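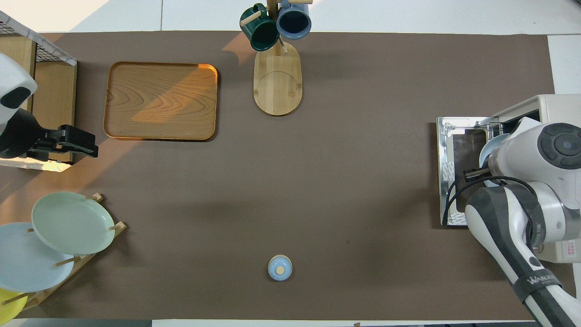
Right arm drops plates at the oven door, cell 4

petrol_v
Two-arm kitchen cell at the Keltcombe site. The right gripper has to put a light-blue plate, on edge, into the toaster oven with the door down. It lets go early, 10 tries out of 40 last night. Left arm is fine. Windico support says recalibrate the cameras. I don't buy it. Any other ideas before I lose another afternoon?

mereana_r
Support always says recalibrate. What are your finger pads like? Glazed plate held by the rim will creep out of worn pads no matter what the cameras think.

petrol_v
Pads changed in November. They look OK to me.

h_nedelcu
"Look OK" is worth nothing. Wipe them with alcohol, close on a strip of paper and pull. If the paper slides on one side, your fingers aren't parallel.

Also, look at that cable. It loops over the door and back along the arm. If it catches when the wrist turns, you get a tug right when the plate is at the oven.

cam_mahuika
Not convinced by the cable. Ours at Ngata hangs just like that and has for 70 shifts. I'd look at the sun first. You've got a bright band going across the left half of the tray and down the mat. Do the failures bunch up at one time of day?

petrol_v
I said last night, Cameron. No sun.

cam_mahuika
Fair enough, missed that. I'd still put a blind up.

mereana_r
And pull the mat tight while you're there, it's wrinkled toward the bottom. Won't fix the drops but it'll bite you with that little lidded pot.

h_nedelcu
One loop that survives at Ngata proves nothing about this one. Different wrist angle. Unclip it, hold it clear by hand on the slow program, guard rules permitting, and run the same 10 moves. Costs you nothing.

petrol_v
Did the paper test. Slides on the left finger, grips on the right. Shimmed it, 10 runs, one drop. Then tied the cable back to the strap on the lower arm and did 10 more with no drops. So you can both claim it, I suppose. I don't trust 10 runs.

cam_mahuika
Neither do I. Do 40 and post the log.

mereana_r
And put the cable back for half of them or you'll never know which it was.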